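Ticket: right hand stops short on top-down approach, index finger stalls
Project: Rendinon (arm and hand, shared bench, Irkau workshop)
Posted by Ayuba Korletey, December
4 min read

Status: closed, one follow-up open

Symptom

On a top-down grasp the arm stops above the target and the hand starts to close early. The index finger gets partway through its travel, stalls, and the controller reports an over-current on that channel. The other fingers keep closing. Result is a lopsided grip that pushes light objects sideways. Tall objects are fine. Anything shorter than a soup can is affected.

First seen after the wrist was taken apart to reroute the hand cable. Not seen before that.

Setup

Arm is on the right side of the table, fixed to its own stand. Controller is the Long board, stock firmware, with our own grasp script on top. Hand is on a separate supply. Finger commands run from 0 (open) to 2000 (closed). Current limit per finger was 400 mA at the time of the fault.

Log

09:10. Power cycled arm and hand separately. No change.

09:25. Ran the open/close test with the arm parked and nothing in the hand. All fingers reach full travel. Index draws more than the others near the end but stays under the limit. So the finger is not jammed as such.

09:40. Repeated the test with the wrist pitched down to the approach angle. Index stalls at 875 on every run. Pitched the wrist back up, stall goes away. Fault depends on wrist angle.

10:05. Opened the wrist cover. The hand cable had been tied down with no slack on the inside of the bend. With the wrist pitched down, the cable sheath presses on the index tendon guide. Cut the tie, moved the cable to the outside of the bend, left a service loop of roughly 2 inches. New tie goes on the forearm side only.

10:30. Index now reaches full travel at all wrist angles tried. Current is level with the other fingers.

10:35. Early closing is still there. Separate fault.

10:50. Checked the approach script. The close command is triggered by height above the table, and the table height in the config was the bare table from the old bench at Grullville. The table in use is a different height. Corrected by touching off on the cloth with the fingertip and saving the value.

11:15. Hand now descends to the correct height but comes in too far to the right. Tool offset had been zeroed when the wrist was reassembled. Restored the old offset from backup. Backup was in the wrong folder, which cost more time than the repair.

11:50. Raised the index current limit back to match the others. It had been lowered during an earlier test and never put back. Did not cause the stall but made it trip sooner.

Verification

Cleared the saved poses and taught a new pre-grasp pose beside the paper cup. Cup goes upside down so the wide rim is on the table and the narrow end is up. It is the lightest object in the set and shows a sideways push right away. The toy pig, the blue ball and the remaining items stay on the cloth as obstacles for the planner. Do not clear them for this test, the planner takes a different route on an open table.

Steps used:

1. Home the arm, hand at 0.
2. Move to pre-grasp with the wrist pitched down.
3. Hold. Read the current on all fingers. Any channel above idle at this point means the cable is pressing again.
4. Move in, close slowly, stop on contact.
5. Lift, wait, lower, open.

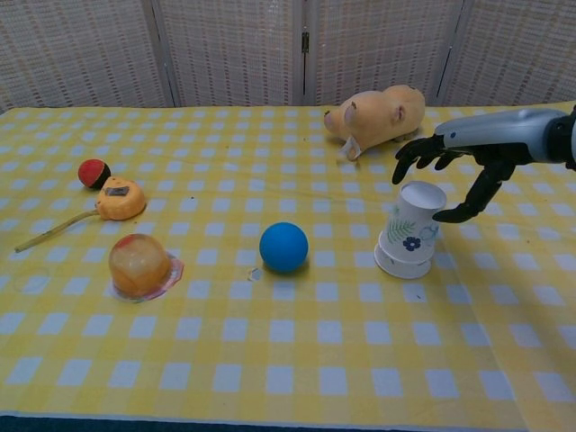
Fig. 1. Hand open and angled down at the upturned paper cup. Thumb on the right of the cup, pig behind.

Results after the fix: no over-current reports, index and middle close together, cup is no longer pushed left on contact. Paper dents slightly if the close speed is left at default. Use the slow profile for cups.

Root cause

Cable tied without slack across the wrist bend (stall). Stale table height in config (early close). Zeroed tool offset (sideways miss). All of these date from the same reassembly or the move before it.

Follow-up

Open: the touch-off value is only good for this cloth. If the cloth is changed or removed, touch off again before running any grasp. I would like the script to refuse to start without a fresh value. Patch is half written.

If anyone opens the wrist again, check index travel with the wrist pitched down before refitting the cover. Testing it parked will not show the fault.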